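Sendach Child Care Cooperative
Minutes of the Parent and Staff Meeting
Mar 15, 2024, Altevport Road building, toddler room

Present: Kirstin Dow (chair), Fiifi Mensah (director), Efua Kpodo (infant room), Ekow Owusu (parent representative), parents as listed on the sign-in sheet.
Apologies: Anahera Tautahi, who sent written comments on item 4.
Minutes taken by Ekow Owusu.

1. Minutes of the last meeting
The November minutes were approved with one correction. Under "Drop-off," the side gate was said to open for the afternoon only. It is open for morning drop-off as well.

2. Matters arising
The fence panel by the sandbox has been replaced. The new latch sticks in cold weather and Fiifi will call the contractor again.
The lost and found box was emptied as agreed. Unclaimed coats went to the clothing bank at Atinga Hall.
The question of a second phone line is still open. Fiifi has one quote and wants another before spending any money.

3. Director's report
Thirteen families are on the waiting list, most of them for the infant room. Fiifi said no infant places will open before the summer, when the oldest children in that room move up.
The licensing visit went well. The inspector asked for the evacuation map in the hallway to be moved lower and for the sign-out binder to be kept behind the desk. Both have been done.
A parent asked if the inspection letter could be posted. Fiifi will pin a copy next to the evacuation map.

4. Infant room: bottles and feeding
Efua reported that bottles are still arriving without names on them. Tape comes off in the sink and marker rubs away. She asked families to put the child's first name and last initial on the bottle itself and on the collar, as the parts are separated when they are washed.
Anahera's comments were read out. She asked that families be told in writing which parts they need to send, and whether straws and handles should be left on. Efua said to send the bottle complete. Staff will take it apart.
Kirstin asked about milk left over at the end of the day. Present practice is to throw it out and send the bottle home rinsed. Two parents would prefer that breast milk be sent home so they can see how much was taken. Efua said staff can write the amount on the daily sheet, and this was accepted.

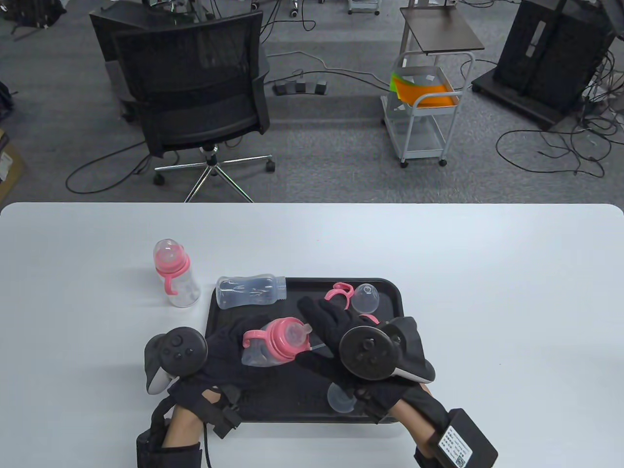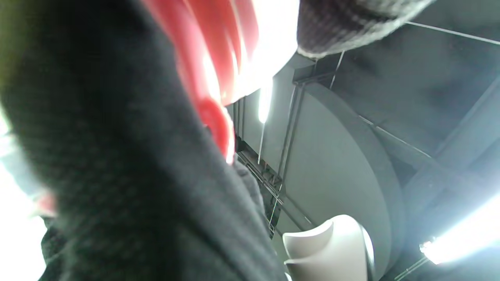
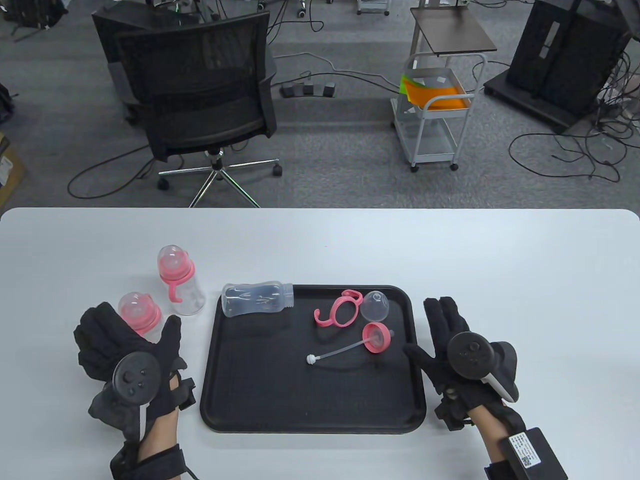

Baby bottle with the black tray on the white table, first and third pictures.

Agreed: Efua to write a one-page feeding sheet for infant room families. Ekow to read it through before it goes out. Name labels to be bought from Bastico if the price for a bulk pack is still $310. If it has gone up, the matter comes back to the next meeting.

5. Late pickup
There were seven late pickups last month. Staff are not complaining about one bad day with traffic, but the same people are staying on past closing. Fiifi proposed a grace period of 10 minutes, after which the late fee applies without exceptions.
There was some discussion. One parent who takes the Altevport bus said the timetable has changed and the later bus no longer connects. Fiifi will speak with that family directly.
The proposal was put to a vote and carried. Kirstin asked for it to be noted that she voted against, as she thinks the fee is already too high.

6. Outdoor play area
Ekow has priced wood chips to top up the area under the climbing frame. Delivery is by truck, and the truck cannot get through the side gate. The load would have to be dropped in the parking lot and moved by wheelbarrow. Parents who can lend a wheelbarrow should tell Ekow.
The request for a water table was put off until the hose tap is fixed.

7. Any other business
Nut policy: a reminder will go in the newsletter. Granola bars have been found in lunch boxes again.
Spare clothes: the toddler room is short of socks and pants in the larger sizes.
Strollers are not to be left in front of the fire door.

Next meeting: date to be set by Kirstin and posted at the front desk. Items for the agenda to Ekow one week ahead.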